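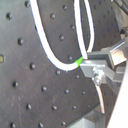 Bolts, plates and cables: how we fasten things at Lamton
Notes for the evening talk, Aníbal Correia

Slide 1. Start

Say good evening, wait until people at the back have a chair. Say my name slowly, Correia, and that I take care of the benches in the Hillarska building.

I will speak on a small subject. We have metal plates with threaded holes, and we screw things to them. After some years of this I have opinions, and tonight you must listen to them.

Point to the loop of white cable, and to the short green band near the bottom of it. I come back to the band on slide 5. Do not talk on it yet.

Slide 2. Why a plate full of holes

When I came here, people fixed things to the tables with clamps and tape. Clamps move if you lean on the table. Tape leaves glue, and in summer the glue gets soft.

With a plate, the place of a thing is a number. I can write in the notebook "row 4, hole 11" and next month I put it back at the same place. Ask who has tried to put a thing back by memory. Wait for hands.

Our biggest plate is 600 mm on the long side. Two people must carry it. I carried it alone one time, in November, and I still remember it in my back. (Pause here, people usually laugh.)

Dark matte surface is more pleasant to work over than shiny metal. When the ceiling lamps shine on bare metal I lose small washers with my eyes, they are there but I don't see them.

Slide 3. Threads get tired

A threaded hole is not forever. The holes in the middle of the plate are used every week and the holes at the corners are used never.

Tell the story of the box. One Sunday I emptied the box of loose bolts on a towel and tested each one by hand in a good hole. There were 113 bolts. Only 69 went in smoothly to the end. The others had dirt, or a damaged first turn, or were simply the wrong size and somebody had put them in the box because it was the nearest box.

What I ask from everybody:
Start each bolt with the fingers. If it doesn't turn by fingers, stop and look.
Blow the hole clean before you use it.
A bad bolt goes in the red tin, never back in the box.
If you find a bad hole, put a dot of paint next to it and write it in the notebook.

Show the red tin. Let it go around the room. Ask to have it back!

Slide 4. Brackets and blocks

Two bolts are better than one. With one bolt the bracket is a clock hand, it turns when something pulls on it. If there is room for only one, put the bracket with a flat side against a block, so that the block holds it from turning.

Bolt and nut through a bracket: hold the nut with a wrench and turn the bolt, or the other way, but hold one of them. I know this sounds too simple. I have seen engineers turn both together for a long time.

Blocks with a small chamfer on the top edge are kinder to hands and also to cables. On the cheap ones I take off the sharp edge with a file, ten strokes for each side. The blocks from Sequeira come with the edge already broken, so there I do nothing.

If somebody asks on torque: we don't measure it for small brackets. Short wrench, one hand, stop when it's firm. For the heavy frame we do measure, and the value is on the card by the door.

Slide 5. Cables (the longest part, drink some water before)

The cable is the part that fails. Metal waits for years. A cable gets bent, pulled, pressed under a block, and it doesn't complain before it stops.

Give the cable a generous loop. People want it short and straight because it looks tidy. But then the first time somebody moves a bracket two holes to the left, the connector takes all the pull. I prefer a big round bend which looks a bit lazy.

Now the color bands. Go back to slide 1 for a moment and show the green one again. In our room the bands tell the bench: green is the window bench, yellow is the middle one, blue is the bench by the sink. The band goes near the end of the cable, where your hand is when you unplug it. Before, we wrote on white tape with a pen, and after half a year the writing was gone.

White cables we have many. They show the dirt, this is true. But on dark plates you see them well and you don't put a block on top of them. I had a discussion with the people at Rultik on this, they prefer all black. We agreed that each one keeps his cables.

Do the demonstration with the spare cable: first bend it tight around my finger, then bend it around the coffee cup. The cup is the smallest bend I want to see.

Don't forget: cable ties only closed so much that the cable can still slide. Cut the tail flat, it scratches the arms.

Slide 6. Cleaning the plate

Every second Friday, 20 minutes. Take off what is not in use. Vacuum with the small brush, then dry cloth. No oil on the surface, it keeps the dust. One drop of light oil on a cloth for the tools only.

Last time I did it alone I found nearly a handful of cut tie ends in the holes. They go in very deep and you must push them up from the other side with a thin rod, if the plate is open below. If it's closed below, tweezers and patience.

Slide 7. Questions

Probable questions and what I say:
Inch or metric? Metric only, and please leave the inch bolts at home.
Can the plate be drilled? Yes, but come to me first.
Where to get the color bands? Bottom drawer, left of the sink. Take what you need and tell me when a bag is empty.

After the questions, collect the tin, the spare cable and the cup. The room must be closed at 9 pm and the key goes back to the front desk.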